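Ground rules for a two-arm tabletop setup in a shared workshop?

Last updated 23rd October

We use cookies to remember your sign-in and to count visits. By staying on Skillholm you agree to this.

horia_bench
Hello all, and thanks in advance to anyone who makes it to the end of this. Our community workshop has put together a table with two small arms clamped to an extrusion frame, one on each side, both able to reach the middle. It has been a big hit since July, and that is the trouble. We have gone from three people who all knew the thing to a sign-up sheet with 15 names on it, and I have been asked to write up some house rules before the winter sessions start.

I'd like them to fit on one page that people will read. I know there are proper industrial standards for robots working near people, and I have looked at a couple of them, but they are written for much bigger machines and I get lost quickly. So what do you really insist on with small arms? Who is allowed to reach in, and when? Do you mark the floor? Do you need a stop button when the power switch is right there? And how fussy should I be about what people put on the table? I am a retired bookkeeper and my instinct is to write a rule for everything, so please rein me in.

Filten
Unplug it when you're done and don't put your fingers in the grippers. We've never needed more than that.

beddoe_workshop
I'd go a good bit further than the answer before mine, though I do agree with both parts of it! Small arms are forgiving, but two of them sharing one patch of table gives you more ways to get pinched than one does, and new people tend to watch the arm that is moving and forget the other.

First, your standards question. ISO 10218 is the one for industrial robots and ISO 12100 covers risk assessment for machinery in general. You don't have to follow either of them line by line for a hobby table, but the second is worth borrowing from. Sit down with a cup of coffee, write out every way a person could get hurt or something could get broken, and next to each one write what you'll do about it. Ours ran to two pages and took an evening, and the rules more or less fell out of it.

What we ended up with goes like this. One person is the operator and says so out loud. Hands stay outside the frame whenever the motors are powered, and if you want to move an object, you ask, the operator stops both arms, and then you reach in. Please do fit a real stop button, one that cuts motor power to both arms together, and put it where the operator can hit it without leaning over the table. A plug down behind the frame doesn't count. Do remember that many small arms go limp when the power is cut, so they will drop whatever they're holding and sag onto whatever is under them — try it once with each new person so it doesn't startle them later.

On speed, we keep newcomers at 55 percent of our normal limit until they've done a few sessions. That number has no science behind it, it just felt comfortable. We also keep a strip of floor 300 millimeters wide clear on all sides of the frame, marked with tape, and bags and coats live somewhere else.

As for what goes on the table, be fussier than you'd think. Only the things for the task, and nothing made of glass.
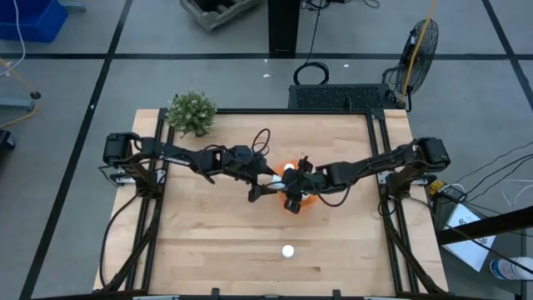

Then there are the cables, which I could go on about all day. Anything that crosses the floor where people walk should be taped down or put under a cover, and the ones on the arms need enough slack for the full reach without hanging where a joint can catch them. We check ours by hand, with the power off, moving each arm slowly through its whole range at the start of every session. It takes a few minutes and people grumble, but we have caught two loose clamps that way.

Drinks and bottles are worth a line of their own on your page. Ours says no liquids on the table or within arm's length of the electronics, lid or no lid, and I'm afraid the person who breaks it most often is me.

Last thing, keep a notebook by the table and write down every bump and every stop, even the silly ones. We have nearly 86 entries now, and reading back through them is how we decided where the button should go. If you get your page drafted, do post it here — I'd be glad to read it over, and I expect Filten would too, if it's short enough.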